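Surnley, May 2023. Lockwood Children's Library is delighted to announce that its much-loved family cooking club is coming back this summer, and there's room for 68 families! 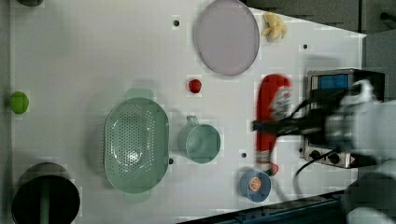 Sessions run for 5 weeks in the community kitchen at Trarnard Hall, and every one is free.

"We've missed the noise, the flour and the chatter terribly," said club organizer Yi-chun Tsang. 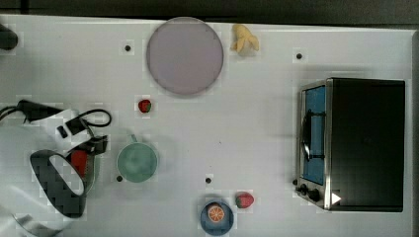
Children aged 4 and up are welcome with a grown-up, and aprons are provided.

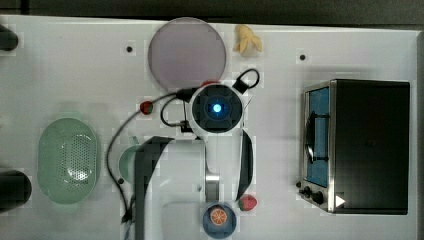 Sign-up opens at the library desk this month. Little brothers and sisters can join the pretend-play table, with its big round plate and toy kitchen things, while the older ones cook.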